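Custwood Breakfast Counter
README

What this is

Custwood Breakfast Counter is a set of 293 overhead photos of kitchen counters set up for breakfast, with a text file of object names for each one. It covers appliances, food containers and the small things that collect at the back of a counter. The photos are grouped by kitchen, and the two kitchens are called Rondaven and Vuvberg.

Each text file has one object per line, starting at the top left of the photo. Names are in lower case. If a label can't be read, the object gets its plain name, such as "canister" or "cereal box".
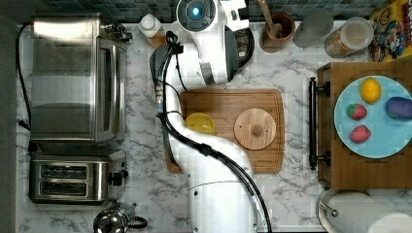
Text and object names by Yesenia Ríos
Last revised in June

Rondaven has the marble counter and the dark teal tile backsplash. The toaster oven and the two-slot toaster are on the left, and the black kettle is at the back. The clay pot is listed as "utensil pot", and the wooden spoon in it gets its own line. Clear canisters are listed with their contents when the food is plain to see. Where it could be granola or cereal, the line reads "canister, dry food".

Vuvberg has a laminate counter and no toaster oven. Its files use the same names.

Folders

rondaven/ photos and text files
vuvberg/ photos and text files
names.txt all object names in use
holdout.txt the 30 photos kept for testing

Known problems

Power cords are named in Rondaven but were skipped in the first 2 folders of Vuvberg. "Jar" and "canister" were used loosely early on. Check names.txt before merging with another set.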